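Mernness two-arm bench, reviewed after a spring of chores
14th June

I run a small repair and refurbishing shop, mostly small electronics and whatever people drag in from the garage. In March I got regular time on a Mernness bench, the two-arm model with both arms riding on one rail, and I have been giving it the jobs my staff like least. I wanted to know if a machine like this can take over any of the dull work yet, at a price and a pace that make sense for a place our size.

Short answer: a little of it, with somebody nearby.

What you get

Two arms, two-finger grippers, a camera on each wrist and a table inside an aluminum-profile enclosure. The software is called Kairys and runs on a separate computer. You show it a job by guiding the arms through it a number of times, let it train overnight, and try it the next day. Setup took me 4 days, most of it spent on the computer side. The arms themselves were moving by lunch on the first day.

The manual is 112 pages and could be half that. The section on clearing a stopped arm is good and I would print it out. The section on teaching grips is thin, and that is where most of my questions were.

Hand tools

I started with fetching and holding, since that is most of what an apprentice does in the first week. A screwdriver is a fair test. It is long, the weight is at one end, and a person turns it around in the hand without looking.

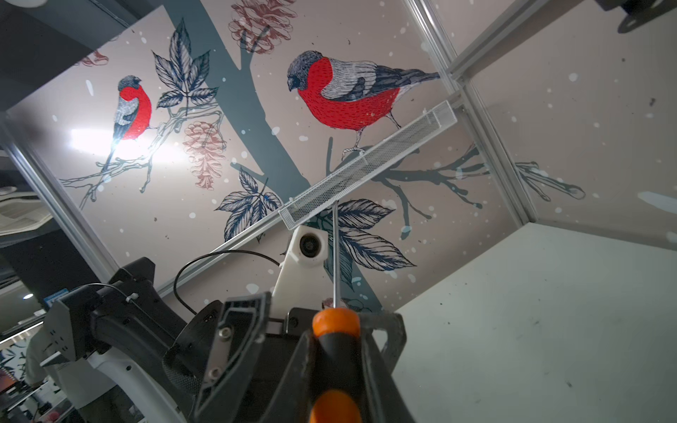
Amancay Valdebenito wrote in to disagree with me on this point: holding a driver is the easy ten percent, and I should not score it as a chore until the machine has found the slot, leaned on it the right amount and stopped before stripping the head. She tried the same kind of job on a Borora single-arm unit and gave up after a month. Her view is that a cheap electric driver on a fixed stand beats any gripper for that work and will for years.

I mostly agree with her. In my log the bench picked up a driver and handed it over on 42 of 105 tries without help. The misses were usually a grip too close to one end, so the tool swung and the arm stopped to start over. Driving a screw into a part that was already clamped worked now and then. Driving one into a part the other arm was holding never worked well enough to write down.

Sorting and tidying

Clearing a table is closer to being useful. Remote controls are good practice because they are flat, light and easy to get a finger under the edge of, and we get boxes of them. The bench could move a remote from the table to a bin at a slow but steady pace, and it did not seem to care much which model it was.

Mixed tables are harder. Put a remote next to a thin-bladed tool, a bag of chips and something small and round, and each one wants a different grip. Bags are the worst of the lot. Squeeze gently and they slide, squeeze hard and you have crumbs. Small round things roll off as soon as a finger brushes them. And small specks and scraps on a white table stay where they are, because two fingers are no use on them. You still need a brush and a person.

I also found that the arms get in each other's way. When one reaches across, its forearm covers whatever is underneath, and the software waits until the view is clear again before going for that item. A person would just lift an elbow.

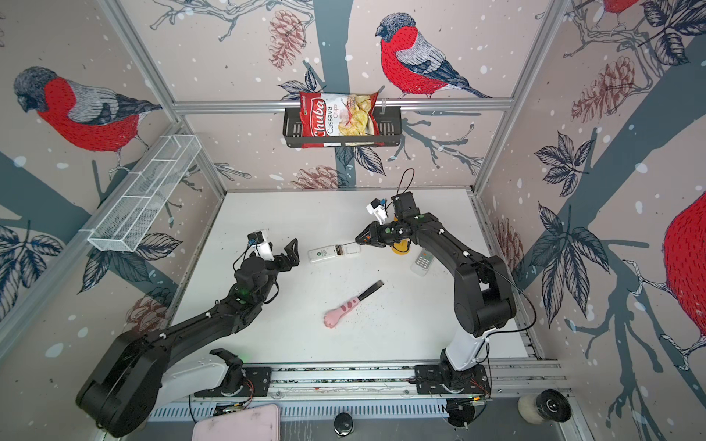 Noise, space and upkeep

It is quieter than I expected. You hear the rail more than the arms. Leave more room behind the unit than the drawing suggests, or you will be moving it to get at the plugs like I was.

The finger pads wear. I am on my second set, and the Binari replacements fit fine and have held up as well as the originals. Check the screws on the fingers weekly – mine worked loose once and the grip went off for a whole afternoon before I caught it.

Support answered my emails the next working day, usually with a clear fix. Updates have been frequent and one of them wiped my saved positions, so keep a copy.

Should a small shop buy one?

For sorting one kind of thing from a table into a bin, maybe, if you have a lot of it and you are not in a hurry. For handling tools, no. For household tidying I would not bother yet. A kitchen counter has more odd shapes on it than my bench does and less room to move.

I am keeping my time on it through the end of the year, mainly for the remotes. The screwdrivers have gone back to the apprentice.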